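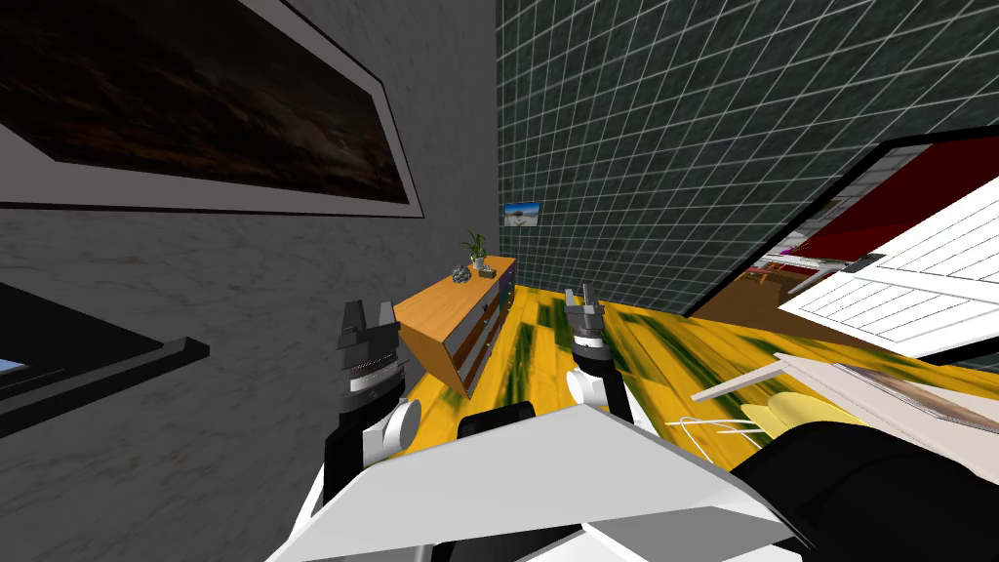

Skurholm Publishes Results of Simulated Gripper and Controller Comparison

Two-arm test program covers 1144 trials in furnished home settings

August 2024 - Skurholm, a developer of evaluation software for household robots, today published the results of a comparison of two arm controllers and two parallel grippers, all tested in simulation on the same two-arm robot. The full report and the room files used in the tests are available to research groups and equipment makers on request.

The program began in February and was carried out with Puvance, which supplied the gripper models, and Yuan, which supplied one of the two controllers. The other controller, Grakholm, was developed by Skurholm and has been part of its test software since the first release. Each combination of gripper and controller was run through the same tasks in 30 simulated rooms, with furniture, wall finishes and floor patterns changed from room to room.

The tasks were chosen to reflect ordinary work in a home: reaching to the top of a dresser, picking up a small object near a wall, lifting a printed magazine from a flat surface, and moving one arm past a cable on the floor without touching it. All trials were viewed from a camera position on the robot, looking forward over its own body and arms.

Of the 1144 trials, 517 used the narrow-finger gripper and the remainder used the wide-finger gripper. The narrow fingers gave better results on flat objects and in corners. The wide fingers held rounded objects more securely and needed fewer second attempts. Neither gripper performed well when the target lay partly behind the robot's own forearm, and the report recommends a second camera for work of that kind.

The difference between the controllers was smaller than expected. The Yuan controller reached its targets sooner in open floor areas. Grakholm was slower but made fewer contacts with furniture - a result that held in all but two of the rooms. A set of 227 trials was repeated with the robot's body tilted to one side, as may happen on an uneven floor. Both controllers lost accuracy under tilt, and the Yuan controller recovered more quickly once the body was level again.

"Buyers are often shown a gripper working at a clean bench, with one object placed in front of it," said Mahsa Ebrahimi, director of evaluation at Skurholm. "We wanted figures for rooms that have cables, shutters and furniture in them, and we wanted each product to face the same rooms."

Golshifteh Ahmadpour, who leads gripper design at Puvance, said the results would be used in the company's next finger redesign. "The corner tests gave us clear information on finger width. We will be looking at a tapered tip as a first step."

The published results apply to simulated trials only. Skurholm and Puvance plan to repeat a smaller set of tasks on physical equipment, using the same scoring rules, and will report those results separately.

Requests for the report should be sent to the Skurholm press office. Room files are provided under a research license, and applicants are asked to state the robot model and controller they intend to test.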